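How to oil a maple cutting board

My wife's aunt gave us a maple board when we moved into the apartment, and for two years I did everything wrong with it. I washed it in hot water and left it lying flat in the sink. Then my neighbor Bart Prins, who repairs furniture, explained me how to treat it, and I write his method down with the small changes I made later.

What you need

Food-grade mineral oil, one bottle. Mine is from Pristley, but any clean mineral oil sold for kitchen use is fine.
Two cotton cloths without lint. An old T-shirt cut in pieces works well.
Sandpaper, grit 220.
Coarse salt and half a lemon, if the board smells of onion.
Board wax, if you want it.

Do not use olive oil or sunflower oil. They become sticky with time and the smell is not pleasant in a kitchen.

Step 1. Clean the board

Rub the surface with the salt and the lemon, wait five minutes, and rinse it with warm water. Wash both sides, also when only one side was dirty. If you wet one side only, the board can bend like a chip. Wipe it with a towel and stand it on its edge.

Step 2. Let it dry

Leave it standing until the next morning. I usually wash the board on Saturday after dinner and continue on the next day with my coffee. In February, when the heating is on, it dries faster, but please keep it away from the radiator — strong heat opens the joints.

Step 3. Sand it lightly

You can skip this step if the surface feels smooth under your hand. Otherwise sand in the direction of the grain, with little pressure. Never sand across the grain, the scratches will be very visible after the oil. Remove the dust with a cloth that is only a little damp and wait until the wood is dry again.

Step 4. Apply the oil

Pour a small amount in the middle and spread it with the cloth, always following the grain. Do the top, then the bottom, then the sides. Give extra oil to the end grain. It drinks much more than the flat part and it is usually the first place where cracks appear.

Wait 20 minutes. If some parts look dull, put more oil on them. A new board may need three or four coats, with one night between them.

Step 5. Wipe and finish

Take the second cloth and remove all the oil that stays on the surface. The board should feel soft and not greasy. If you use wax, put a thin layer now, leave it for 13 minutes (this is what my tin says, I have no idea why so exact) and polish.

How often?

I oil mine once a month. To test it, let a few drops of water fall on the wood. When they stay round, the board is protected. When they go flat and make a dark spot, it is time for oil.

A question from a reader

Keyvan Ranjbar wrote to ask if a seam between two planks means the board is broken. No, most larger boards are glued from several pieces and the seams are normal. Only if you can put a fingernail inside should you worry. In this case glue it again with waterproof wood glue before you oil it.

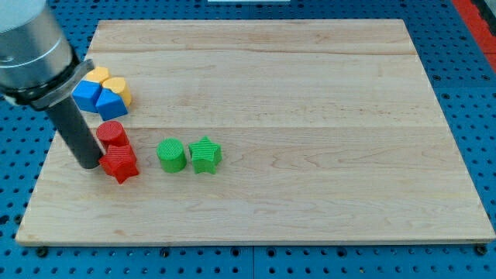

Pale maple with fine, wavy grain and faint seams between the planks.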